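Running the ferry desk at Nudport

The ticket office at Nudport opens at 5:30 in the morning, half an hour before the first boat to Ulier. The woman who runs it has worked there for most of her adult life. She agreed to talk to us on the condition that we leave her name out. "Everybody on the island knows who I am anyway," she said. "I don't need everybody else to."

She started as summer help when she was in school, selling day passes from a folding chair on the dock. The office was built later. It has two windows, one for foot passengers and one for cars, and in winter only the first one is staffed.

The crossing takes 50 minutes in good weather. The ferry carries mail, groceries, building supplies, and, for nine months of the year, the island's high school students, who come over in the morning and go back on the 4:15.

"People think the job is selling tickets," she said. "Most of the day I'm on the phone. Someone wants to know if the boat is running. Someone's mother is on the early boat and they want me to tell her to wait by the door. I had a man call me from Kasaleck to ask what the waves looked like. I told him I could see the parking lot."

Ulier has 337 year-round residents. In July and August that number is several times higher, and the line of cars can reach back past the hardware store. The ferry company added a reservation system a few years ago, after a summer when some drivers slept in their cars to keep their spots. She was against it at first.

"I thought the older people would never use it," she said. "They took to it faster than I did. It was the contractors who gave me trouble. They'd book three boats and take whichever one suited them. So now there's a fee if you don't show, and they stopped."

Island residents still get a set number of spaces on every boat, held until 20 minutes before departure. She is strict about the cutoff. She once gave away a space that belonged to her own sister, who was 2 minutes late and didn't speak to her until Thanksgiving.

We asked what had changed the most. She talked about freight. When she started, most of what went over was food and fuel. Now a large part of the deck goes to packages, and on some winter mornings there are more boxes on board than people. The company has had to put a second cart on the ramp and hire a person to push it.

"I don't blame anybody," she said. "The store on the island closes at five and it doesn't sell shoes. But I do remember when a package was something you went down to meet."

Furniture is the hardest thing to move. It has to be wrapped and tied down, and it pays by length, measured at the dock. Tables with legs that come off go at the flat rate if the top lies against the wall of the car deck. She keeps a tape measure in the drawer with the cash box and has had some long arguments over it.
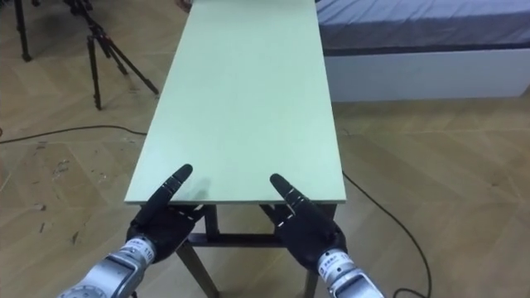 "They'll tell me it's six feet, and I'll say fine, let's look," she said. "I'm not trying to catch anyone. The rate sheet is on the wall. It was on the wall when they drove up."

Cancellations are the part of the job she likes least. The captain makes the decision, but she is the one who has to announce it. Wind from the northeast is the usual cause, and February is the worst month. She writes the notice by hand and tapes it inside the glass, then starts calling people with appointments on the mainland. The clinic gets the first call, so that it can move things around.

The ferry company has talked about replacing the boat, the Woo, for as long as she can remember. It had new engines put in, and the passenger cabin was redone with better heat. She thinks it has ten years left in it. The captain thinks less.

She lives on the mainland side, a short walk from the dock, and goes over to Ulier only a few times a year. Her sister has a house there, near the north landing. "I like it fine," she said. "I bring a book. I sit inside on the left, where it doesn't shake as much."

She plans to stay on through next summer. After that the company will have to find someone else to open up at 5:30, and she has already started a notebook for whoever it is, with phone numbers, the alarm code, and a page on how to get the car window unstuck when it rains.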